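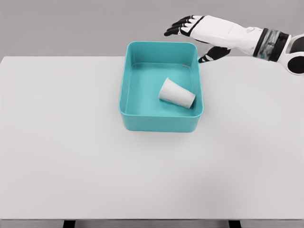 Open plastic bin on a white tabletop, rendered.

Fitting Out a Shallow Bin for Indoor Seed Stratification

Many perennial and native seeds will not sprout until they have spent a period in cold, moist conditions. Outdoors this happens over winter. Indoors it can be done in a refrigerator with a plastic bin, a bag of sand and a set of labeled packets. The method below suits small batches, such as milkweed, coneflower and blazing star.

What you need

Plastic bin, open top, sized to fit one refrigerator shelf
Washed coarse sand or fine vermiculite
Zip-top bags, snack size
Waterproof labels and a pencil
Kitchen strainer
Refrigerator thermometer
Spray bottle

Check the catalog first

Seed packets usually list a treatment code or a number of days. Do not apply cold treatment to seed that does not call for it. Some species need a warm, moist period before the cold one, and a few need two cold periods with a warm period between them. Sort the packets by length of treatment before opening any of them. Start the longest group first.

Count back from the planned sowing date. For seed going into flats in March, a 60-day treatment has to be under way in early January.

Prepare the medium

1. Rinse the sand in the strainer until the water runs clear.
2. Let it drain for an hour.
3. Squeeze a handful. It should hold its shape and release no more than a drop or two. If water runs between your fingers, spread the sand on a tray and let it dry further.
4. For vermiculite, skip the rinse and add water with the spray bottle, mixing as you go.

Wet medium is the most common cause of failure. Seed sitting in free water gets little oxygen and tends to rot.

Fill the bags

1. Write the label before handling the seed. Include species, source, start date and end date. Use pencil; many inks fade or run in a damp bag.
2. Put the label inside the bag.
3. Add seed and medium at a ratio of one part seed to three parts medium by volume. Very fine seed, such as lobelia, can be laid on a folded damp paper towel instead.
4. Press out most of the air and seal, leaving a small gap at one corner.

Load the bin

Stand the bags on edge in order of end date, earliest at the front. Do not pack them tightly. Leave the bin uncovered so that air can circulate. Place it on a middle shelf, away from the back wall, where some refrigerators drop below freezing. Keep it away from apples and pears, which give off ethylene.

Set the thermometer inside the bin and read it after 2 hours. The target is 34 to 41 F. Adjust the control in small steps and let the temperature settle overnight before adjusting again.

Weekly checks

Open each bag every 7 days. Look for mold, dryness and early sprouting.

Mold on the medium: rinse the seed in the strainer, replace the medium, reseal.
Dry medium: one or two sprays, then knead the bag lightly.
Sprouting: sow that batch the same day, with the root pointing down.

Batch size

A single shelf bin is adequate for home use. Rosalba Testa, who ran the prairie plots at Ularley, treated 3000 seeds a season this way, divided into small bags so that one moldy bag did not spoil the rest. Larger lots are easier to manage in outdoor flats.

After treatment

Sow promptly. Seed that dries out after cold treatment may go dormant again. Separate the seed from the sand if it is large enough to pick out. Otherwise, spread sand and seed together over the flat and cover to the depth given on the packet.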